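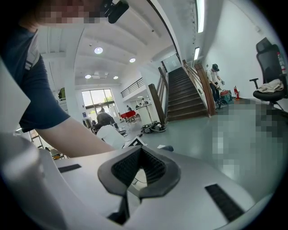
I love a good checklist, and I think the people who collect hand demonstrations for robots should love them too. The field is young enough that most of its rules are still tribal. You learn them by standing next to someone who has already ruined a day of recording. That's a fun way to learn and a terrible way to run anything bigger than one room.

At Bandura we wrote ours down last September. The first draft was called Drivusa, it had 26 rules, and people argued over every single one – which I took as a wonderful sign! Nobody argues about a document they plan to ignore.

My favorite rules are the dull ones. Cables get routed before the grippers are picked up. Bags and cases live at the wall, never in a walking line. The fire extinguishers stay reachable, whatever else gets moved. People are used to reading robot safety rules written for fenced-in arms, so they expect pages about emergency stops. With hand-held grippers the thing most likely to go wrong is a person looking at a fingertip and stepping back onto a power lead. 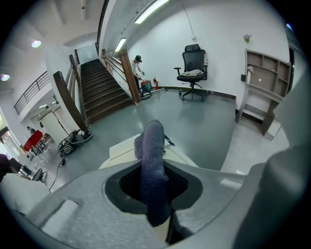 The foot of the stairs, with equipment on the floor on both sides.

Stairs deserve a rule of their own, and I'd put it in any shared standard: mark a clear strip at the bottom step and keep gear out of it. It costs one roll of tape.

Then there are the markers. Our rule says each printed cube gets looked at before every block of recording, all visible faces, for scuffs and lifted corners. I used to think this was fussy. Then we went back through a batch of 500 takes and kept 403, and a lifted corner on one cube had spoiled most of the rest. A look takes seconds, and I've been a convert ever since.

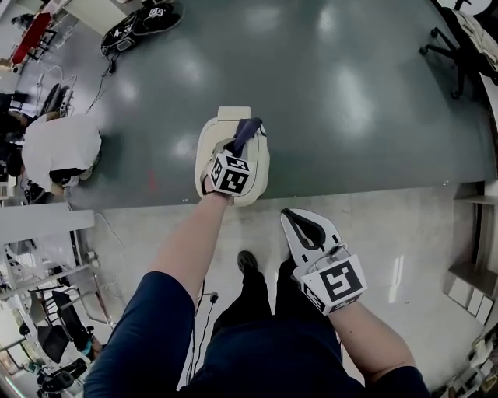
Two grippers in hand, each with its marker cube at the back.

I'm less sure about our limit on session length. We stop after 140 minutes, and the Alhassan group stops much sooner. They may be right. Wrists get tired before anyone admits it, and tired wrists make sloppy data. What I'd really like is for both groups to publish the number, along with how they picked it.

The same goes for consent and faces. Anyone who might wander into view should know before recording starts, and blurring should be a written step with an owner.

Rasa, the shared rulebook a few of us are now drafting, gets its next read on Tuesday. It's short, it's plain, and I can't wait to see what people cross out.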